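# Notas para a palestra: uma pinça de mão feita em casa

*Versão de 30 de maio. Falar devagar! Da última vez despachei a parte das molas em dois minutos e depois toda a gente perguntou pelas molas.*

**Abertura (sem diapositivo, só eu e o copo de água)**

Boa tarde a todos, e obrigado à Piyumi Howlader, que me convenceu a vir e que ainda por cima me emprestou o adaptador do portátil. Dizer logo de início que não sou engenheiro. Trabalhei a vida toda com contabilidade de armazéns, e a única coisa mecânica que tinha montado antes disto era um estendal (que caiu). Se houver alguém na sala com medo de começar, quero que fique com essa ideia do estendal na cabeça.

Contar como apareceu a Zemero. O nome é o que ficou escrito na caixa das peças, e como já toda a gente na oficina lhe chamava assim, deixei estar. É uma pinça de segurar na mão, com dois dedos e uma câmara, e com ela vou gravando os gestos que um dia quero que o braço lá de casa repita sozinho. O braço é outra conversa, chama-se Ralent, mexe-se à velocidade que o nome promete, e se me puser a falar dele não saímos daqui hoje. Resistir à tentação.

**A oficina Weerakoon**

Perguntar quem conhece. Para os que não conhecem: fica numa cave, tem uma impressora 3D boa e outra que só o Anselmo sabe pôr a trabalhar, e paga-se uma quota que dá direito à bancada e ao café. Comecei lá em novembro, com um desenho feito num guardanapo e muito boa vontade. Os primeiros dedos saíram bonitos e partiram-se na mesma tarde. As camadas estavam no sentido errado, a força da pinça abria-as como quem folheia um livro. (Levar um dos partidos no bolso e passar pela sala. Pedir que o devolvam, tenho-lhe carinho.)

Depois vieram os encaixes, e aqui vale a pena demorar um pouco. O sensor Herkix que mede a abertura dos dedos dá um número inteiro, sem unidade nenhuma. Na minha pinça, com os dedos fechados lê 913 e com os dedos todos abertos lê 2.308. Passei uma semana convencido de que estava avariado, porque a meio do curso contava encontrar um valor a meio caminho e aparecia-me sempre outra coisa. Era o braço do mecanismo, que não anda em linha reta, e bastou medir vários pontos com um paquímetro e fazer uma tabela. A tabela está no fim da apresentação, quem quiser tira fotografia.

**Da bancada para a cozinha**

Na oficina tudo corria bem, e é natural que corresse: bancada lisa, luz boa, cubinhos de espuma todos iguais. Eu pegava num cubo, pousava o cubo, pegava noutro, e ia para casa contentíssimo. A Piyumi é que me disse, com aquela calma dela, que eu não tinha em casa cubos de espuma para arrumar. Tinha loiça. E tinha razão, claro, de modo que a partir daí mudei os ensaios para a bancada da cozinha.

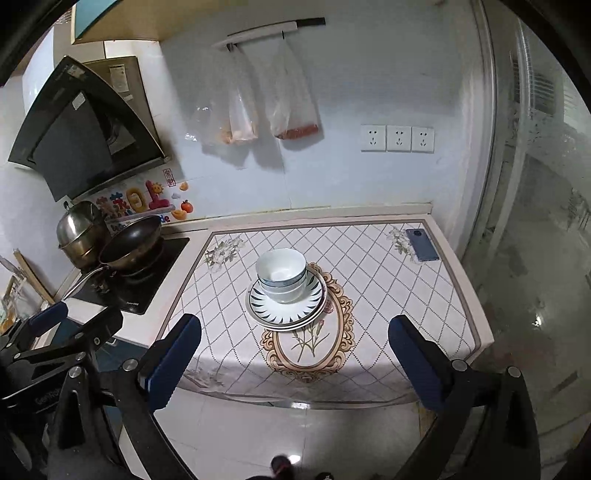 A primeira lição da cozinha foi que a loiça não se agarra toda da mesma maneira, e que convém pensar na pega antes de chegar lá com a mão. Um cubo tem lados, uma pilha tem ordem. Com duas tigelas encaixadas em cima de dois pratos, como esta, o que interessa é a tigela de cima, e eu tento sempre entrar com os dedos bem abertos e só decidir a altura quando já estou perto. Se desço demasiado, abraço as duas tigelas de uma vez; se fico alto demais, as almofadas azuis apanham só uma nesga do rebordo. A toalha também conta, e neste ponto costumo alongar-me, peço desculpa desde já. É estampada, cheia de losangos pontilhados, com flores e um medalhão grande mesmo na zona da pilha, e para nós isso é só uma toalha bonita, mas o programa tem de aprender que as flores desenhadas não se levantam da mesa. (Pausa. Costumam rir-se aqui, não atropelar.)

Com os pratos a história muda. Um prato pousado quase não dá por onde pegar, e a minha solução por agora é deslizar um dedo por baixo da aba e fechar o outro por cima, muito devagar. Falhei imensas vezes. Parti um prato que era da minha sogra, e ainda não encontrei maneira de o dizer em casa, por isso agradeço discrição a quem a conheça.

**As almofadas**

Passei por cortiça, por borracha de câmara de ar, por um tapete de gaveta cortado à tesoura. A borracha agarrava bem mas deixava marcas; a cortiça esfarelava-se. Mostrar a caixa das amostras e deixar que mexam, as pessoas gostam de mexer. Avisar que colo tudo com fita de dupla face, para trocar depressa, e que limpo as almofadas com álcool antes de cada sessão.

**As gravações**

Tenho até hoje 1.837 gravações guardadas, contando as más, que também guardo. Explicar que uma gravação má com uma nota escrita ao lado já me serviu muitas vezes para perceber onde a mão hesita. Aconselhar sessões curtas: ao fim de meia hora o pulso cansa-se, os gestos ficam tortos e depois o Ralent aprende a ser torto também.

Se perguntarem pelo custo, responder que a parte mais cara foi o sensor e que o resto são parafusos, plástico e muita paciência da família. Se perguntarem pelos ficheiros, estão na pasta partilhada da Weerakoon, com as medidas dos dedos na versão que não parte.

**Fecho**

Tabela no ecrã. Agradecer outra vez à Piyumi, devolver o adaptador, recolher o dedo partido.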